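Flitano Round Table, White – Product Notes and Buying Advice

Flitano sells this table as the last one you'll ever need. We've been stocking furniture long enough to have heard that before, usually from companies that are no longer around to take the call. So read this page as a shop's opinion of a table it is willing to sell, with the manufacturer's claims marked as such.

What you get

A round white top on thin metal legs, packed in one carton with a bag of bolts and a hex key. The hex key is terrible. Use your own if you have one.

Model: Flitano Round, standard height
Height: 29 inches
Top: white
Legs: metal
Assembly: required
Price: $314
Delivery: curbside, 17 days from order

Seating

The brochure says this table "comfortably hosts six." We list it as a table for 4, and we'd like you to sit four people at it before you argue. Six will fit if none of them plan to use their elbows and dinner is soup. Round tables are always oversold this way. You lose the corners, the plates all creep toward the middle, and the person who gets a leg between the knees stops being cheerful by dessert.

Where round does win is traffic. If people have to squeeze past the table to reach a back door or a fridge, you'll bruise fewer hips. We'll give Flitano that one.

The finish

Flitano calls it "life-proof." We don't know what that means and the warranty doesn't either – it covers peeling and bubbling, and leaves out scratches, stains and heat. Our floor sample wiped clean of coffee and tomato sauce. Ballpoint left a shadow. A blue marker left more than a shadow. We did not set a hot pan on it and suggest you don't.

White shows crumbs. It also shows the gray smear that a cheap rubber-bottomed vase or lamp can leave after a summer in one spot. Put felt under anything that stays put.

Legs and wobble

Thin legs look good in a showroom. At home they meet your actual floor, and old floors are rarely flat. Tighten every bolt by hand first, stand the table up, push down on the rim, then finish with the key. Go around again after a week. If it still rocks, the leveling feet have a little travel in them, though less than the instructions let on.

Don't sit on the edge. The instructions say this in very small print and we're saying it in regular print.

Compared with the others we carry

The Velterach Pedestal costs more and weighs a great deal more. It has a center column, so your knees are free, and it doesn't care much about a bad floor. Moving it is a two-person job with bad language. If the table is going in one room for good, we'd look at the Velterach first.

The Frade Compact is cheaper and feels it. Fine for a rental, a craft corner, or a kid's first apartment. The top marks more easily than Flitano's and replacement parts are a rumor.

The Flitano sits between the two. It's easy to shift when you mop, it looks more expensive than it is, and it asks you to keep a wrench handy.

The extras

Claneck makes a table pad that Flitano recommends in the box. It works, but so does any thick tablecloth, and you may own one already. The Claneck cleaning kit is a spray bottle and a cloth. Dish soap, warm water and a rag did the same job on our sample. Skip it.

The extended protection plan is Flitano's own. We're required to offer it. Read the exclusions before you buy, especially the part about "ordinary household use," which sounds to us like using the table.

Returns

Unassembled, in the original carton, with all hardware. Once it's bolted together we can only take it back for a defect, and Flitano will want photos of the underside and the carton label. Keep the carton until you're sure. Yes, it's big. Return freight is on you unless something arrived broken.

We restock in June, and the price may move then. It has never moved down.

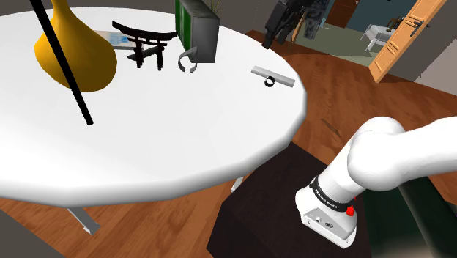
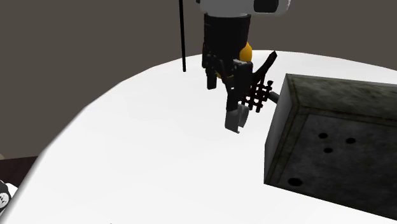
White round tabletop, two views. Renderings.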